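6月25日（木）　古い旅の案内書と、キテラムの小さな展示

先週の休みに、前から気になっていたキテラムの郷土資料室へ行ってきました！　お目当ては「汽船で行くロッドステッド」という企画展。昔の川蒸気の時刻表とか、宿屋のチラシとか、乗客向けの案内書とか、そういう紙ものばかりを並べた展示です。地味でしょう？　でも私、こういうのに本当に弱いんです（家に古い路線図が増えすぎて家族に叱られています）。

会場は元・船会社の待合室で、展示品は全部で58点。一部屋だけなのに、結局二時間近くいました。受付で復刻版の案内書を売っていたので迷わず購入。174ページもあって、帰りのバスで読み始めたら降りる停留所を一つ過ぎてしまいました。

で、家に帰ってからも机で続きを読んで、そのままこの記事を書いています。
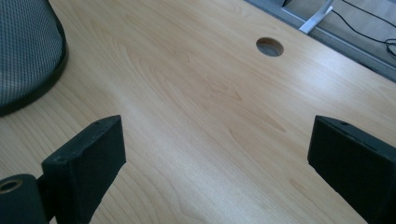 木目の机。

案内書の話に戻りますね。面白いのは、名所の説明よりも「船の上でどう過ごすか」にやたらとページを割いているところ。甲板の右側に座ると午後はまぶしいとか、ドラルステッドの桟橋では売り子から茹で卵を買うべしとか、帽子はひもで留めておけとか。書いた人、絶対に一度は帽子を飛ばしてますよね。

ロッドステッドまでは途中で一泊する行程だったそうで、宿の一覧もついています。全部で27軒。それぞれに短い評がついていて、これがまた遠慮がない！「朝食は良いが階段が急」「主人は親切、犬はそうでもない」なんて書いてあって、声を出して笑ってしまいました。今の口コミとほとんど同じです。

展示のほうで一番長く見ていたのは、パシチニクという印刷所が刷った沿岸の折りたたみ地図でした。広げると腕いっぱいになる大きさで、川の青がまだきれいに残っているんです。折り目のところに鉛筆で小さく到着時刻が書き込んであって、持ち主は几帳面な人だったのかなあ、どこまで行ったのかなあ、と考えていたらもう動けなくて。解説の札によると、この航路は60年以上続いたあと、鉄道に客を取られて廃止になったそうです。

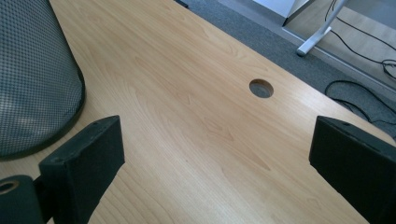 ちなみに、当時の桟橋はドラルステッドに一つだけ残っているらしいです。船はもちろん来ませんが、杭と石段は見られるとのこと。案内書には「石段は滑るので婦人は手すりを」とありましたが、手すりは今もあるんでしょうか。資料室で聞いてくればよかった……。

展示は11月まで。紙の傷みを防ぐために途中で一部入れ替えがあるそうなので、私は秋にもう一回行くつもりです。後期には船内食堂の献立表が出ると聞いたので、それは見逃せません。

行かれる方は、入口の靴箱が小さいのでブーツは避けたほうがいいです。あと部屋がかなり冷えるので、羽織るものを一枚どうぞ。復刻版の案内書は受付に声をかけると奥から出してくれます。

次は桟橋を見に行って、茹で卵持参で石段に座ってくる予定です。雨じゃなければ！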